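About Kovero

Kovero is a small software company. We write the programs that tell a robot arm what it is seeing, where it should go next and how firmly it should close its fingers. We do not build arms. Our customers already have them, and they come to us when the arm is good but the software around it is slow to set up.

The company was started by Zlatko Dimitrov and Elba Sepúlveda, who worked together before on motion planning for packing lines. Zlatko leads planning and control. Elba leads perception, and she also answers most of the letters that arrive from students. Please be patient with her in September.

Our test kitchen

Most of our code is first tried on a breakfast table. Food is a hard teacher for a vision system, for the reason that two slices of bread are never the same shape and a fried egg has no good side to hold. For two arms working at one table, the planner must also keep each arm out of the way of the other.
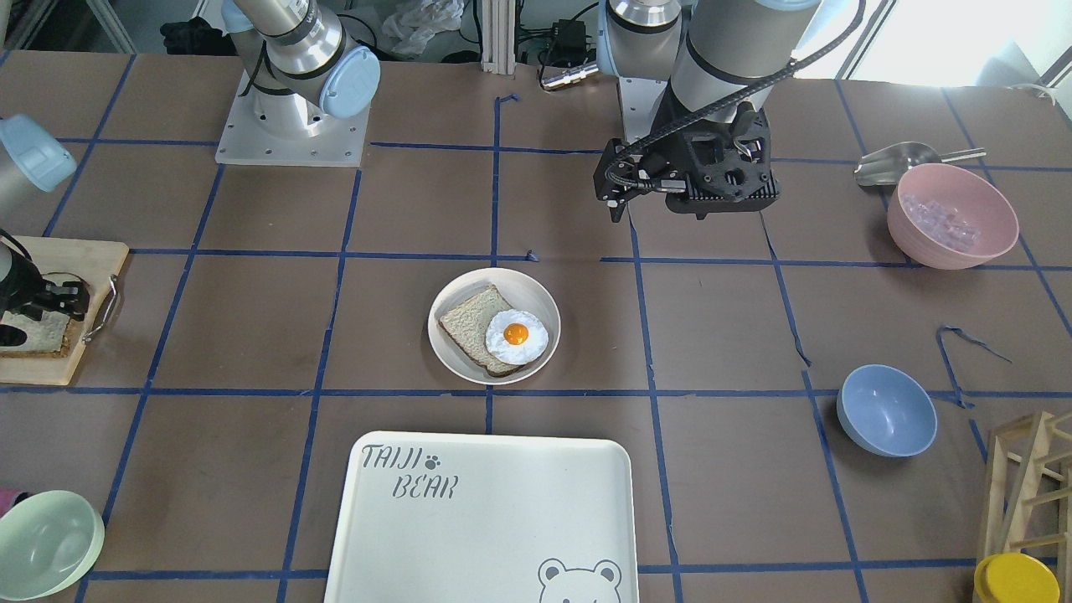 Two arms at the breakfast table, with the right gripper over the bread.

Turkari, our planner

Turkari is the part of our software which decides the path. It takes the goal, for example "bread to plate", and searches for a motion that is short and does not touch anything else. The present version has 263 automatic tests, and no change goes to customers until all of them pass. When a plan is refused, Turkari writes the reason in plain words, so the person at the bench can correct the setup without calling us. Many objects close together, like fruit and utensils on one cutting board, are the kind of problem we like to give it.

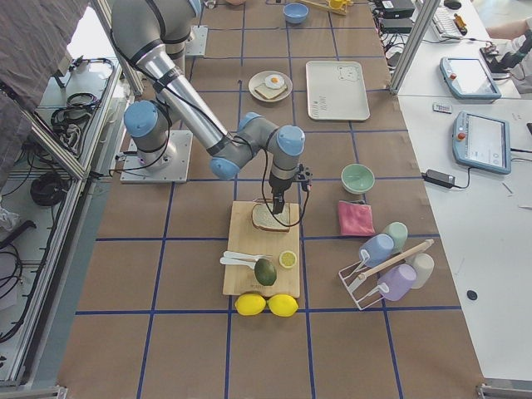 Bumstead, our perception tools

Bumstead joins what the fixed cameras see with the view from the wrist. The wrist view is very useful near the object, but it shows only a small part of the table, and a tray or a bowl is often only half inside it. Bumstead keeps one common map of the table and corrects it with each new picture. It was trained to recognize 149 kinds of kitchen objects, and customers can add their own.

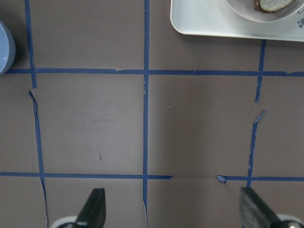
Working with us

A first project with Kovero takes three months as a rule. We visit your site, we connect our software to your arms, and we train your people to use it without us. Our longest customer, the food equipment maker Benavides, now writes its own tasks in Turkari and sends us only the difficult ones.

We are also glad to receive interns who know C++ or Python and who do not mind cutting bread. Write to us through the contact form and tell us what you have built, even if it did not work yet.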